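How to Cycle a New Freshwater Tank Without Fish

21 Apr 2023
143 shares | 3 comments

A new tank has no bacteria in it to deal with fish waste. If you add fish on the first day, ammonia builds up and burns their gills. A fishless cycle grows the bacteria first. Mine took 46 days in a cold room, and most go faster.

You need a filter, a heater, a bottle of plain ammonia with no soap or scent, and a liquid test kit. I use the Telard kit, but any kit that reads ammonia, nitrite and nitrate will do.
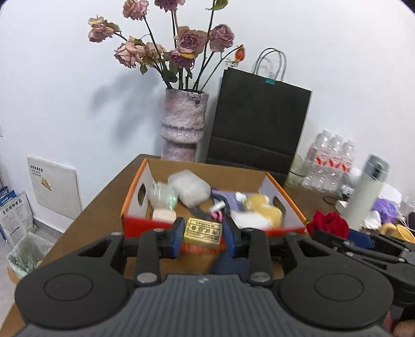 Fill the tank with tap water and add dechlorinator. Set the heater to 80 degrees and leave the filter running day and night. Add ammonia a few drops at a time until the test reads 2 ppm. Write down how many drops it took.

Test every other day. For the first week or two nothing much changes. Then ammonia starts to drop and nitrite shows up. When ammonia reads zero, dose back up to 2 ppm. Keep going until the tank can clear a full dose of ammonia and nitrite in 24 hours.

If the cycle stalls, check the pH. Below 6.5 the bacteria slow down a lot, and a partial water change usually fixes it.

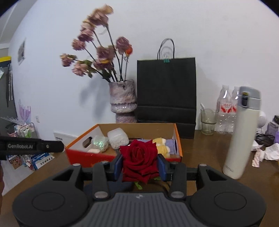
A red rose with its green leaf.

Before adding fish, change most of the water to bring nitrate down, and turn the heater to whatever your fish need. Stock lightly and test daily for the first week. Don't rinse the filter sponge under the tap. Use a bucket of old tank water.

Comments (3)

virag46: Does a used sponge from another tank speed this up?

tankside: Yes, a lot. Mine finished in nine days with one.

lowtide914: Started in December and still had nitrite after a month. Raised the heater and it cleared.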